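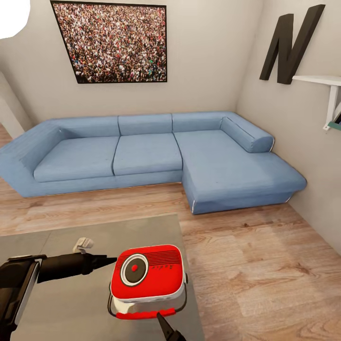 The red radio task in the simulator. Picture: Tirnov robotics club

I have helped at our school's robotics club for five years now, and I do wish we'd let the children be slow (they want to be, bless them!). 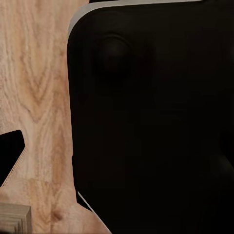 Marks are what spoil it, to my mind. Wiroj Siriwan's group lost theirs for running 76 trials when the sheet asked for 103, though they had spent a whole happy afternoon looking at one close view, all wood grain and a great dark shape filling most of the right side, and arguing over what a robot could make of it. I'd have given them top marks for the arguing alone, and a biscuit each.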